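A louça de Rosalba

Quando Rosalba Ferri morreu, deixou a casa ao sobrinho e a louça a ninguém em particular. O testamento falava dos móveis, do terreno e de uma dívida com Ottavio Caruso que afinal já estava paga. Da louça, nem uma palavra.

Evaristo Monti chegou no princípio de janeiro com caixas de cartão e jornais velhos. Tinha vivido naquela casa até aos doze anos e lembrava-se do armário mais alto do que era. Abriu as portas e começou pela prateleira de baixo. Os copos ficaram para o senhorio do café. As travessas, lascadas quase todas, foram para o quintal.

Deixou para o fim a louça de cor. A tia comprara-a aos poucos na feira, uma peça de cada vez, e nunca quisera duas iguais lado a lado. A tigela cor-de-rosa era a dele. Comia nela a sopa, o arroz-doce e, uma vez, às escondidas, cerejas a mais. O prato creme era o do tio, que não gostava de cores.

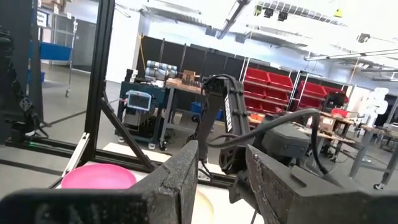 O armário vazio

Ottavio apareceu a meio da tarde. Bateu, entrou sem esperar resposta e sentou-se na única cadeira que restava.

— Vais vender isso?

— Não vale nada.

— Não foi o que perguntei.

Evaristo embrulhou uma chávena e não respondeu. Ottavio tinha 88 anos e fora vizinho da tia durante mais de metade deles. Jantava lá em casa com frequência, sobretudo depois de enviuvar, e sabia em que gaveta estava cada coisa. Pediu um copo de água. Evaristo teve de desembrulhar um.

— Ela punha a mesa antes de saber quem vinha — disse Ottavio. — Punha os pratos todos e depois ia à janela.

— Lembro-me.

— Tu ficavas sempre do lado da porta.

Era verdade. Ficava do lado da porta para poder sair primeiro.

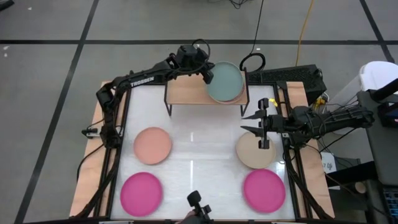

Rosalba tinha regras para a mesa e não as explicava. Quem chegasse atrasado comia o que houvesse, quem se zangasse levantava o próprio prato. Os dois magenta eram para as visitas, o salmão era o dela, e o verde-azulado, de rebordo mais claro, ficava à parte, em cima da prateleirinha de madeira, até alguém precisar dele. Evaristo perguntou-lhe uma vez para quem era. A tia disse que comesse.

— Era para o Tullio — disse Ottavio, quando ele lhe contou isto. — Tullio Barbieri. Foi trabalhar para fora e disse que voltava em 3 meses.

— E voltou?

— Escreveu duas vezes.

Evaristo foi buscar mais jornal. Quando regressou, o velho tinha tirado o prato da caixa e segurava-o nos joelhos com as duas mãos.

— Leve-o — disse Evaristo.

— Não tenho onde o pôr.

— Leve também a prateleira.

Ottavio pensou um bocado. Depois levantou-se, meteu o prato debaixo do braço e disse que a prateleira vinha buscar no dia seguinte, que naquele dia lhe doía a perna. Evaristo fechou a caixa com fita, escreveu COZINHA na tampa e levou-a para o carro.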